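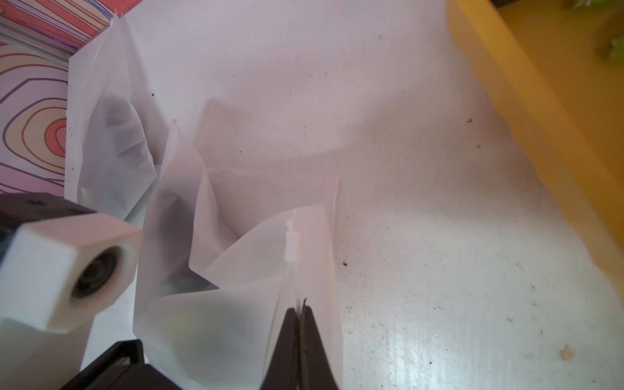

Wrist camera, bag cell. Fingers on the edge of the front bag.

Fault report from the Waltetti cell, February 8, 2023. The arm stopped itself at pick 193 with the gripper shut and wouldn't release. Nobody hurt.

The log says grip force went over the limit and stayed there. Thin film gives the fingers almost nothing to read, so the controller kept squeezing.

What bothers me is the stop button. It cut the arm but left the gripper powered for 30 seconds. It's wired that way on purpose so loads don't drop. Bad news if it's your finger.

Same fault in August at Girkoria, on the older firmware. I thought we'd fixed it.

Cell stays locked off until the release is on its own switch. Will post the wiring when it's done.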